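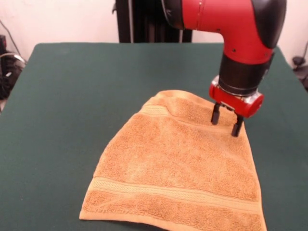

Notice of possession reached the Nendadance on a Thursday, by courier, in a stiff envelope addressed to the Licensee. Colm Dolan signed for it at the bar and read it standing up. The effective date was September 3, 2026. The schedule attached listed the premises as Parcel 31, comprising ground floor, cellar, yard and all fixtures, required for the eastern ventilation shaft of the tram tunnel.

The venue was licensed for 300 persons. It had a stage 355 millimetres high, a figure Dolan knew because he had built it to that height after the previous one failed inspection. The sound desk was a second-hand Prever with two dead channels. The cellar flooded in April of most years, to a depth of one step.

He telephoned Iresha Ekanayake, who had mixed there for eleven years and kept the records.

"How many nights have we done?" he asked.

"Shows, or nights open?"

"Shows."

There was a sound of pages. "961, counting the wedding."

"Count the wedding."

The acquiring body had appointed Prultora as its agent. Prultora's letter set out the heads of claim: value of the interest, disturbance, reasonable costs. Loss of goodwill could be considered under disturbance on production of accounts. The accounts for the first three years had been in the cellar.

Ekanayake came in at four and they began the inventory. She called out items and Dolan wrote them down, fixture or chattel, in two columns. The bar was a fixture. The stools were chattels. The stage was bolted to the slab on the left side and rested on blocks on the right, and they discussed this for some time.

"Put it in both," she said.

"It can't be in both."

"Then measure where the bolts stop and split it."

He did so. The line fell slightly to the right of where singers stood.
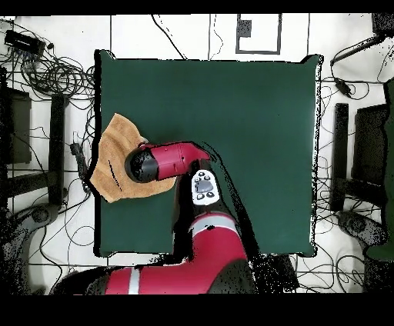
Who gets the stage when the building goes?

The bolted half passes to the acquiring body with the premises, and the loose half stays with Dolan as a chattel.

Khương were booked for the last night. They had played the second show the venue ever put on, and at that time had owned one amplifier between the four of them. Their drummer asked by email whether the date still stood. Dolan replied that possession took effect at midnight and that the curfew was eleven.

Ekanayake ran the cables at noon and tested each line. Channels nine and fourteen were dead, as listed. She labelled the desk with its item number and set the faders to zero.

At half past six Dolan unlocked the front doors, hooked them back and switched on the light over the step.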